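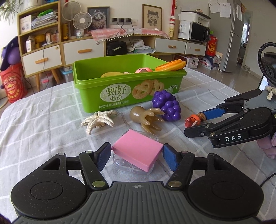 Figure 1. Packing task, two hand-held grippers in use. One is closing on a pink sponge; the open green biscuit box behind it already has some toys in it.

4.2 What the work turned into

I should say up front that I went into this part of the study expecting to write about job losses. Stultmont had been sorting and repacking returned toys by hand for years, and when the company signed up with Clonomia to automate the packing benches, everyone I spoke to at the warehouse assumed the same story was coming. Some of that story did come (see 4.4). But six of the packers were offered something else first, and I ended up spending most of my time with them, mostly sitting on floors.

Their new job was to show the machines how to pack. You take a gripper in each hand, you pick up a toy with it, you put the toy in the box or take it out again, and the whole thing gets recorded. The recordings go to Clonomia and are used to train the arms on the Stultmont benches. Much of the recording was done in ordinary rooms away from the warehouse, with whatever furniture was there left where it was. Clonomia wanted variety in the backgrounds, and the packers were happy to skip the bus ride. By the end of my fieldwork the group had logged 2,564 accepted recordings between them.

My first question was a pretty basic one: is it the same work? The packers didn't agree, and I don't think I can settle it for them. One told me it was "packing with oven mitts on", and she meant it fondly. Another said the hands were doing the same job but the head was doing a new one. On the bench she never thought about how she picked up a ball. With the gripper she had to think about it every single time – where the two fingers would land, which way up the thing would be when it came off the table, whether it would roll.

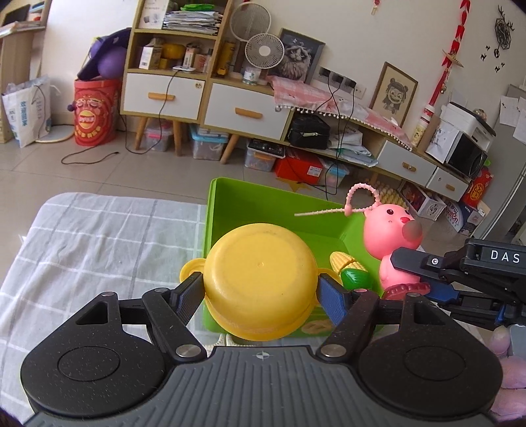 Awkward shapes came up in nearly every interview. On the old benches an odd toy was a nice break in the afternoon, something to fiddle with for a second and then wedge into a corner. In the new job it could eat up a good part of a session. Anything with handles, anything round, anything soft enough to squash out of the grip got talked about the way people talk about difficult customers. The packers had favourites too, and they traded tips over the group chat late into the evening (I was added to the chat in October and still haven't left it).

What really struck me was how much of the old skill carried over once people relaxed. Good packers look into the box before they look at the toy. They did it at the bench and they did it with the grippers. Clonomia's written instructions said nothing about this, and the packers had noticed! Two of them raised it at a meeting, and the next version of the instructions had a line about it. They were pleased, and also a bit put out that there was no credit and no bonus attached. I'll come back to that in Section 5, along with the pay scales.
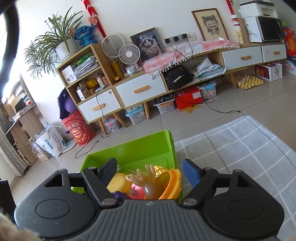
Figure 2. The box between the jaws of a gripper, with a toy grape bunch, a corn cob and other toys inside. It sits on the tiled floor beside a grey rug.

Then there's the matter of the body. Bench packing is hard on the feet and lower back, and I heard very few fond words about it. Gripper work moved the soreness somewhere else. People mentioned wrists, thumbs and, for those who liked to work on the floor, knees. Lloyd, the firm that handled health and safety for the warehouse, had a good checklist for benches and nothing at all for somebody kneeling on a rug with a tool in each hand. The packers made up their own rules in the meantime. The most common was to stop after 40 minutes and put the kettle on, and I'd say it was followed more faithfully than anything on the Lloyd list.

Rejected recordings were the sorest point. A recording could be turned down for reasons the packer never saw, and the only feedback for the first while was a red mark in the app. On the bench a supervisor would wander over and tell you what was wrong, sometimes rudely, but you knew. Several people said they'd take the rude version. After three months Clonomia added a short written reason to each rejection, and the grumbling in the chat dropped off noticeably.
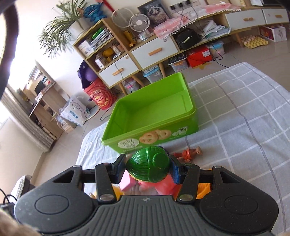 I also asked everyone how it felt to be teaching something that might end up doing their old job. I'd been nervous about this question and saved it for last. Most had an answer ready. A couple were quite cheerful and said the arms were welcome to the night shift. One compared it to training a new starter who never says thanks. The longest answer came from a packer who had worked at the Prudunov depot before Stultmont and had already been through one round of this there. At Prudunov the machines just showed up one morning, she said, and she'd rather be in the room. She was careful to add that being in the room hadn't got her anything in writing yet.

As for the arms themselves, they were running on a few of the Stultmont benches when I finished up, with a packer stationed beside each one to clear jams and repack the boxes that came out wrong. Those bench-side jobs went first to the people who had done the recordings, who could often tell from across the aisle which toy was about to be dropped. How the rest of the packing floor saw that arrangement is the subject of the next section.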